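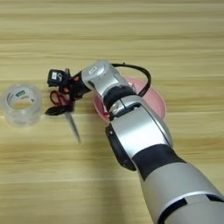

They wrapped my grandmother's tea set so well that I needed my good scissors and most of an afternoon to get back into it, one customer wrote to us in January, and we have been fond of that letter ever since.

Pollell Moving began with one borrowed van and a great many blankets. We now look after nearly 300 households a year in Banness and the towns nearby, and we still like to sit down with you over coffee before we quote – it's much the nicest way to hear about the piano.
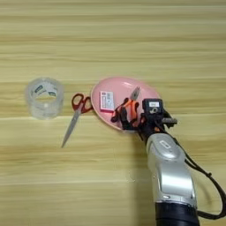 How we pack

Plates go on edge, books go in small boxes, and every box gets a room name on two sides. We learned most of this from the old Vukolov warehouse crew, who were kind enough to teach us when we were very new,
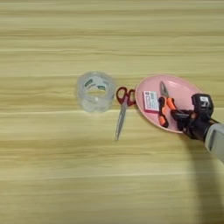
and who still store furniture for our customers at the Dijkstra Street building. Do stop by the office any time before 4, and bring your questions.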